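Sunday at the Pasichnyk Mill
Posted 04/08/2019

The Pasichnyk paper mill opens its doors to the public once a year, and this year I finally got a place on the morning tour. I had tried twice before and both times the list was full by the end of the week it was announced. The mill makes envelope stock, drawing paper and a heavy cotton sheet used by bookbinders, and I have been buying the last of these for my own binding work since I moved to the area.

We met at the gate at nine. Parking is on the grass by the river, and the ground was soft enough that I was glad of my boots. There were 27 of us on the list, split into two groups. Mine was led by Stepan Skoryk, who runs the night shift on the larger of the two machines. The other group went with Hilkka Karppinen from the finishing department and did the same route in reverse.

The tour starts in the rag store. Most of the mill's paper is made from bought-in wood pulp, which arrives in bales, but the cotton sheet still begins as offcuts from shirt and sheet factories. The offcuts are sorted by hand on long tables with wire mesh tops, so that grit and loose thread drop through. Anything with elastic in it is thrown out. Skoryk passed around a handful of rejected pieces and asked us to find the fault in each. I got two right out of four.

From there we went down to the beater room, which is the loudest part of the building. Ear plugs are handed out at the door. The cotton is cut, soaked and run through the beaters until the fibers fray and start to hold water. How long this takes depends on the paper being made. Blotting paper gets very little beating and a hard writing sheet gets a lot. Skoryk dipped a jar into the vat and held it up to the window so we could see the fibers hanging in the water. A good batch looks like thin cloud with no lumps. He said the older workers could judge a batch by rubbing it between finger and thumb, and that he could do it himself on most days.

The machine hall is a long, warm room with a catwalk down one side. The smaller machine was running and the larger one was stopped for a change of felt, so we saw both conditions. On the running machine the pulp goes out over a moving wire, the water drains away, and within a few yards there is something that can be called paper, though it is mostly water still. It then goes through the presses and over the drying cylinders. The sheet broke once while we were watching. Two people had it threaded again in a few minutes, and the broken paper went down a chute to be pulped again.

The stopped machine was more useful to me. With the covers off you can get close to the dandy roll, the wire-covered cylinder that puts the watermark into the sheet. The mill keeps its old rolls on racks along the back wall, with paper tags giving the customer and the year. Many of the customers are long gone. I found one for Neduvetti, a stationer whose writing pads my grandmother used to buy, and I spent longer in front of it than the schedule allowed.

Finishing is upstairs. The sheets are cut, checked on both sides and counted into reams. Most of the checking for the cheaper grades is done on the reel, but the cotton paper is still looked at sheet by sheet by people sitting near north-facing windows. Volodymyr Melnychuk has been doing this for 20 years. He turns the sheets with his left hand and pulls out the bad ones with his right, and he kept up a conversation with us the whole time. Typical faults are specks, thin spots and small creases left by the felt. The rejects are sold by weight in the mill shop, and that is where most of my own stock comes from.

The test room was next, at the end of the same corridor. Strips of paper are pulled until they tear, folded back and forth until they crack, and weighed after standing overnight in a room kept at a steady humidity. A sheet that weighs right in wet weather can be well under on a dry day, so none of the figures mean much without this step. 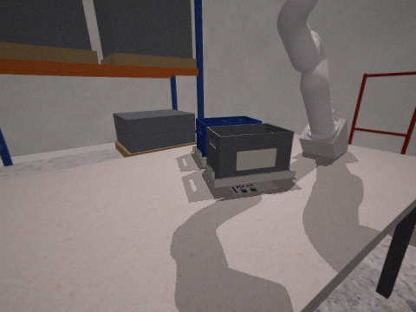 Can an ordinary visitor tell which way the grain runs in a sheet?
Wet a small square on one side and watch it curl - the grain runs along the line of the curl, like the length of a tube.

We each tried this at the sink with squares of drawing paper. It matters a good deal to binders. A book made with the grain running across the spine will not open well, and the boards tend to warp.

The tour ended in the shop at half past twelve. Coffee and rolls were included. The cotton seconds were sold in bundles tied with string, and I bought two, along with a packet of gray endpapers. Bring cash, as the card reader was out of order. The shop also had a table of blank notebooks by Rarkasska, a small bindery in town that uses the mill's drawing paper. The sewing on them was neat but the covers were thinner than I like.

A few practical points. There are stairs between every floor and no elevator open to visitors. The machine hall is hot, so leave your coat in the locker by the gate. Photos are allowed everywhere except the beater room. Children under ten are not admitted.

The mill plans an extra evening tour in May, limited to one group, and names are being taken at the shop counter.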